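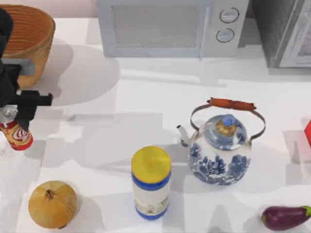 My project was about how much fizzy drink people in Holldale get through, and whether the price changes what we pick. I asked 44 neighbours to keep a tally for 2 weeks. Most did – a few lost the sheet.

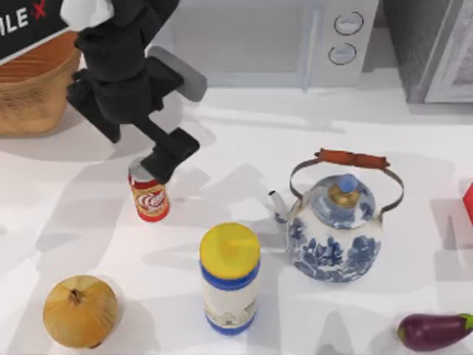
Fig. 2: A soft drink can on a white counter.

Cola was the clear favourite, even when it cost more. I reckon habit matters heaps more than price, and I was pretty surprised by that! 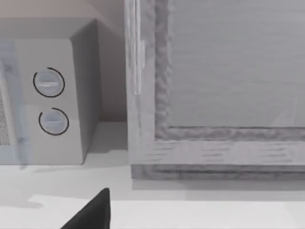
Next time I'd ask about flavour too, and colour-code the tally sheets so they're easier to sort.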